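How to get a cloudy glass pot lid clear again

I put this off for way too long. Glass lids get that gray, greasy film so slowly that you stop noticing, and then one day you can't see your rice. So last weekend I pulled out every lid in the kitchen and got to work!

You need white vinegar, baking soda, dish soap, a soft toothbrush and 2 clean dish towels. No steel wool, please – I scratched a lid from my old Groltimeck set that way and I'm still mad about it.

First, check the knob. If yours unscrews easily, take it off and put the screw in a little bowl (ask me how I know). If it feels stuck, leave it alone and clean around it with the toothbrush. Wash the whole lid in warm soapy water, then lay it on a mat so it can't skate around on the counter while you scrub.

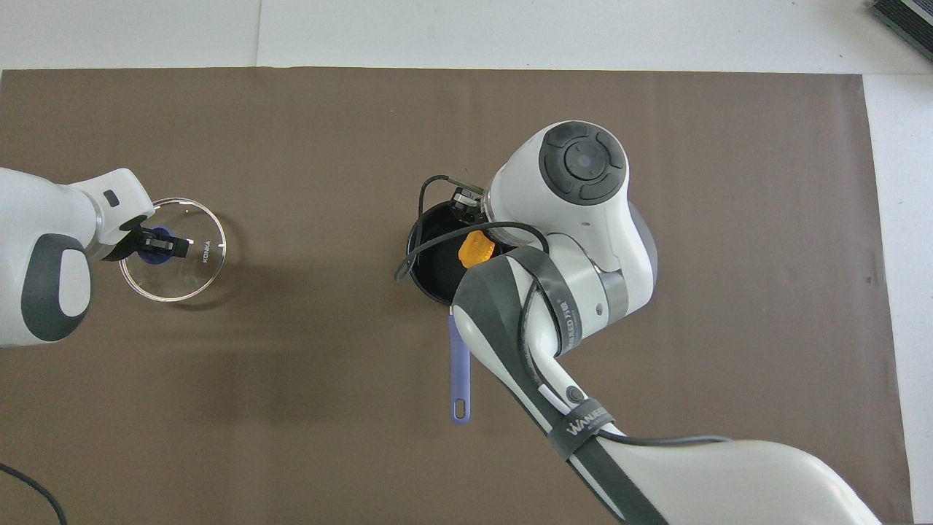
Clear glass lid with a blue knob, on the brown mat.

Mix baking soda with a splash of water until it's like toothpaste. Spread it over the glass, inside and out, and let it sit for 40 minutes. I went and watched half a movie. Then rub in small circles with a damp cloth and go easy over any printed lettering, you don't want to wear off the brand name.

Now the rim, where the real gunk lives. Dip the toothbrush in vinegar and work your way along the edge. It'll fizz where there's still baking soda, and that part is pretty satisfying. Rinse with warm water, never cold if the lid has just come off the stove.

Dry it right away with the second towel. Air drying leaves spots, at least with my hard water here. Screw the knob back on, snug but not super tight – you're tightening against glass, after all.

I'm doing the big Nura casserole lid next, and that one has years of gravy on it, so wish me luck.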